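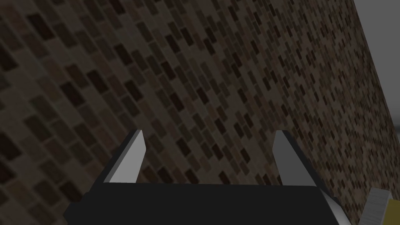 Wall with small tiles in browns and tans (computer rendering)

From: Nkrumah Kyei
To: theatre-visits list
Subject: Re: Poltau playhouse, is the Monday tour worth it?

Hello all,

I answer below the part I quote, as the list rules ask.

> We will be two adults and one grandmother, staying three nights
> in Kulden. My cousin tells me the playhouse in Poltau has a tour
> where you go under the stage. Is it too much walking for an older
> person? And should we book a play also, or is the tour enough?
> The website only shows prices for school groups.

I made this tour in December, on a Monday, when there is no performance and they can open more doors. My short answer is yes, go, but ask for the afternoon group. The morning one is often shared with schools and it is difficult to hear the guide.

About the walking. The tour takes 90 minutes and there are two staircases. The first is wide and has a good rail. The second goes down under the stage and it is steep, and I would not send my own mother there. Your grandmother can wait in the wardrobe room, where there are chairs and a heater, and the dresser on duty was very kind to explain the costumes to those who stayed. You must mention it when you book, so they have a person there.

Under the stage you see the old wooden winch, which was still used for the trap door until the last renovation. The guide let us turn it one half circle. After that you go up to the fly floor only if the crew is not working. We were lucky.

If you can see also a play, I recommend it. When I was there they were giving Virus, by the Agbenyega company, which is a comedy in spite of the title, about a family who must stay in one apartment for a week. My English is good enough for most of it, but in the second act they speak very quickly and I lost some jokes. The colour of the lighting was beautiful. The balcony seats are cheaper and I heard everything well from the third row. Please do not take the seats behind the pillar on the left side, they are sold without any warning.

For the prices, the centre's box office answers the telephone from two o'clock. E-mail took them nine days in my case.

From Kulden the bus is better than the train, as the station in Poltau is at the other end of town. The last bus back leaves at 10:40 p.m., and Virus finished at 10:15, so do not stay long at the cloakroom.

Does anybody know if the café in the foyer is open again? In December it was closed and we ate our sandwiches on the steps.

Kind regards,
Nkrumah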